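I've been putting off sorting my hair out for months, so when I got the chance to sit down with Firouzeh Azimi, who runs a little salon called Jivel, I basically turned it into a free consultation. (Sorry, Firouzeh!)

I asked her first about fringes. Are they really back? "They never left," she laughed. "People get scared of them, then they see one on telly and I'm booked up for 15 days."

She told me most clients cut theirs too short at home. "Dry it first, then snip. Wet hair lies to you." I've done it wet every single time, which explains my school photos. 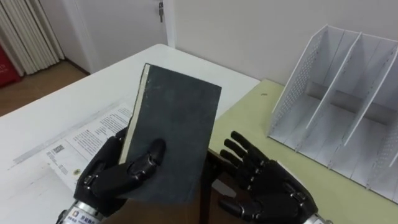 A dark hardcover, held upright.

We got on to washing after that. I'm an every-day girl and I could see her wincing. "Try every 4 days," she said. "The first 2 weeks are horrible, wear a hat." I do own a hat, so no excuses there.

And colour? She's going off icy blonde and loves a warm, slightly coppery brown, "like tea when you've left the bag in". I want that on my head immediately! She did warn me it fades fast, and that I'd be back in the chair by the end of May. I've booked in already.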